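3.2 Collection of demonstrations

Demonstrations for the folding task were gathered on the two-arm bench at the Mavham site in January. Each arm carries a gripper with white plastic fingers, and the garment is laid on a white tabletop between two light grey side panels. The operator guides both arms by teleoperation and works through one garment per episode. We recorded 26 episodes in each session, with a limit of 60 seconds per episode. The operator was free to use either arm first, and no fixed order of folds was given. 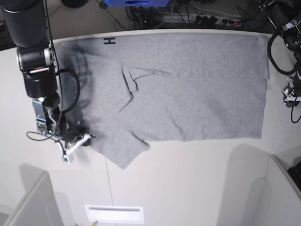
Figure 4. Grey garment on the bench during collection, with the grippers at its left and right sides.

How were failed grasps treated in the training set? They were kept whenever the operator recovered within the time limit, and the whole episode was discarded otherwise.

We kept recovered grasps after early trials with the Rai policy, which had been trained on clean episodes only and tended to stall when a corner slipped. The labels were added afterward by a second person using the Tradon annotation tool. Each episode was divided into reach, grasp, lift and release, and the labeller could also mark a stretch as idle. Idle stretches at the start and finish were trimmed. Those in the middle of an episode were left alone, as one arm is often waiting for the other.

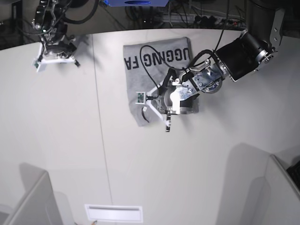

Starting layouts were varied by hand. Before every episode the operator turned or shifted the garment and, in some cases, left an edge tucked under. Printed and plain fabric were both included so that the policy would not come to rely on lettering as a guide to orientation. The colour balance of the cameras was fixed at the start of each session and not changed until the end.

All episodes were stored in the Flasen format, with joint positions and gripper commands aligned to the camera streams. Ilango Rodrigues checked the alignment on 18 episodes and found one with a dropped stream, which was removed before training.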